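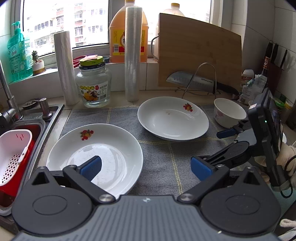

The program office at Rorkwood issued the fifth revision of its collection practice guide in September. The guide sets out how operators should conduct household manipulation sessions with hand-held grippers, what must be recorded with each session, and when a recording should be withheld from training. We spoke with the lead of the standards group, who asked to be identified by role only, about what has changed and how the rules are applied in ordinary kitchens.

The guide began as a two-page checklist. It now contains 54 numbered rules, and the lead acknowledged that its length has drawn complaints.

"We hear that it is too long, and in places it is," the lead said. "Each rule came from a set of recordings that we could not use. We removed several this year that covered the same ground, and we would like to remove more before the next revision."

Asked which rule matters most in practice, the lead pointed to the one on household surroundings. Operators are told to leave a counter as the household keeps it, apart from items that present a hazard or show private information.

"A policy trained on bare tables has great difficulty in a real kitchen. The bottles on the sill, the rolls of film, the jars and the drying mat are part of the work. If an operator clears them away, the session takes less time and is worth less to us."

Knives are treated separately. Under the revised text, a blade may stay in the work area only if it is in a rack, block or stand and the task does not require reaching across it. The operator confirms this before the first recording and again after any break. 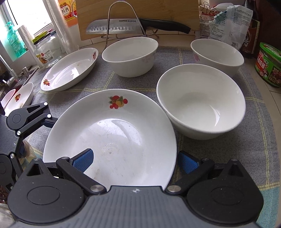

Two grippers at work among plates and bowls on a kitchen counter.

Dishware takes up a full section of the guide. Plates and bowls are among the most frequently recorded objects in the program, and the lead described them as harder than they look. Glossy white surfaces reflect windows, rims are thin, and a bowl that stands against a plate leaves little room for a finger.

"The temptation is to space everything out before starting. We ask operators not to do that. If two items touch, the recording should show how a person deals with two items that touch."

The guide also covers marks and residue. Operators may record dishes that carry droplets, scratches or small specks of food, and are not required to wipe them first. They must, however, note the condition of the dishes on the session sheet. The pads on the gripper fingers are to be inspected between tasks and cleaned if anything has stuck to them.

For work with two grippers, the rules are stricter. Both devices must be started and checked together, and cables must be routed so that they do not drag over the objects. A session in which one device loses tracking is withheld in full.

"People ask whether they can keep the good half," the lead said. "For a two-handed task there is no good half. The left hand is responding to the right, and without both we cannot say why either one moved."

The review process is the part of the guide that has changed the most. Reviewers at the Didby site previously examined every recording, a practice that could not continue once the yearly total passed 4000. They now examine a sample from each operator. An operator whose accepted share falls below 80 percent returns to full review until the figure recovers.

The lead was careful to say that this is not intended as a penalty. "In most cases the cause is a loose mount or a worn pad. Full review finds it quickly. We have asked sites to stop using the word 'failed' in their messages to operators, and I think that has helped."

Consent was the subject of the longest part of our conversation. Sessions take place in homes, and the Makokha site proposed that households be shown a short recording of their own kitchen before they agree to its use. The proposal was adopted for all sites.

"A form does not tell a household what a camera near the counter can pick up. Package labels are readable. So is the view from a window, in some rooms. Once people have seen that, they can make a proper decision — and some of them decline, or ask us to lower a blind."

Certain questions remain open. The Dresitz site has asked for separate rules on gloves, and there is no agreement on whether one type should be required. The standards group has also put off a decision on time limits. Operators report that their grip becomes less steady late in a long session, but the lead said the evidence collected so far is too thin to support a fixed number of minutes.

"For now the rule says that an operator may stop at any time and does not have to give a reason. I would expect that sentence to stay, whatever else we decide."

Comments on the current revision may be sent to the program office through each site's coordinator. The standards group reads them at its monthly meeting and replies in writing.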